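Store days
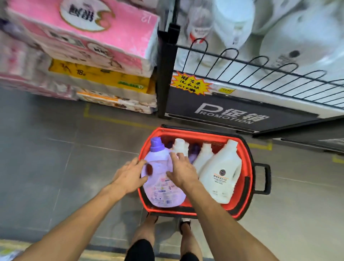 Loading the basket in the detergent aisle.

The club spent most of this term on one task, which is putting bottles into a shopping basket so that they stay upright and don't crush anything. I said I would write up how it has gone so far, mainly so that whoever takes over my part next year doesn't have to ask me everything by message.

Some background for people outside the club. We are a student robotics group, and the project is called Rivden. The goal is an arm that can pack a basket from a list, using what it has learned from recordings of people doing the same thing. Sixten Lundgren does the software side. I do the recording, the scheduling and the spreadsheet. Ottar Aasen is our advisor and signs the forms.

We started in the lab with a folding table and a box of empty bottles. That went well for a few weeks and then stopped being useful. Empty bottles slide when you touch them and tip over if you brush them with a sleeve. A full two-liter jug doesn't do that. You have to get a grip on it, and your wrist turns a little when the weight comes on. In our lab recordings the wrist never turned, so the model learned to pick things up as if they weighed nothing. Sixten put water in the bottles, and that helped, but everything was still sitting in one row on a white table under the same lamp.

So we moved to a real supermarket. The manager let us work in the household section early in the morning, on the condition that we keep the aisle passable and put everything back. We were usually done by 9:30. The detergent shelves are good for this because the bottles come in so many shapes. Some have a molded handle, some have nothing to hold except the cap, and the big ones take up half the basket if you put them in first.

The routine is simple. One person wears the camera on their head and holds a red basket. The second person reads the list and writes down the start time. You take the items, place them, arrange them until nothing leans, and say "done" out loud. Then you put it all back on the shelf, facing front, and start over with a new list.

The arranging is the part I care about most. Anyone can drop six bottles into a basket. What we want on the recording is the small corrections after that: one hand steadying a big bottle while the other pushes a small one upright behind it. People do this without thinking and they do it differently. I always put the tallest thing against the side. Sixten puts it in the middle and builds outward, and he has to move it again half the time. We kept both styles in the set.

Things that went wrong, in case it saves someone a morning:

The basket has to stay in view. When you stand up straight and look at the shelf, the camera sees only the shelf. We lost most of the first session this way. Hold the basket low and look down at it for the whole time you are arranging.

Baskets get heavy. Full detergent bottles add up fast, and after a few rounds your arm starts to sag and the recordings get shaky. Switch people before that happens. I was stubborn about it and had a sore shoulder for two days.

Don't say "done" until your hands are out of the basket. Sixten's script cuts the recording on that word, and it cut off a lot of my last movements before we noticed.

Labels confused the software early on. Bottles from the same product line look nearly identical apart from size, and the first version of the recognizer kept calling two of them the same object. Sixten fixed it by adding height, which he gets from the shelf pass at the start. I don't fully understand how it works, so ask him.

As for the numbers, the plan was 2,000 rounds by the end of July. We have 19 sessions behind us and we are over halfway, which is slower than I wanted. Putting the bottles back takes longer than packing them, and I left that out of the schedule completely. If I did the plan again I would count a round as packing plus unpacking and cut the total.

The arm itself is doing all right. In the lab, with the store recordings added, it now sets a full jug down without letting go early. It still can't do the two-handed part, and it only has one arm, so that's a problem for next year. Ottar wants us to ask for a second arm in the next equipment request. Sixten thinks we could get the same result by leaning bottles against the basket wall and pushing from one side. They have been going back and forth on this since the spring break and I have stopped sitting in on it.

We have a few more mornings booked in the same aisle, and after that I want to try the shelves with soft packages. Tissues and paper towels bend when you squeeze them, and you can stuff them into a gap where a bottle would never go. I expect the lists will need to be rewritten for that.

If you are in the club and want to take a session, the sign-up sheet is on the lab door. Wear shoes you can stand in. Bring water – the store is warm by the end.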